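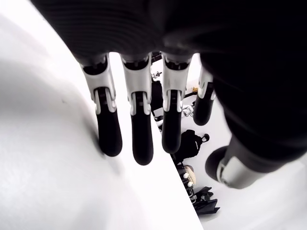 The thumb closed at 23 percent force. It had been told to open. Dayana Cabrera hit the stop and the hand froze, still squeezing, which was the real problem.

"Stop meant stop moving," she says. "It didnt mean let go."

Two hands at the Ferdale lab had the same bug. A dropped message, a stale command, and the controller just kept pushing. Cycle 3000, give or take nothing; the log is exact. No injuries. A cracked fingertip, a long night.

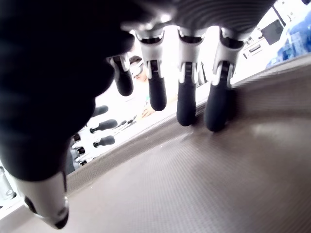 *Fingertips against the textured surface, Ferdale.*

Teodoro Magbanua wrote the fix, 52 lines. Lose the signal and the motors go slack. Zsolt Vörös wants a hardware cutoff aswell. Slack fingers drop things, he says, but he'll take a broken cup. Testing runs til December.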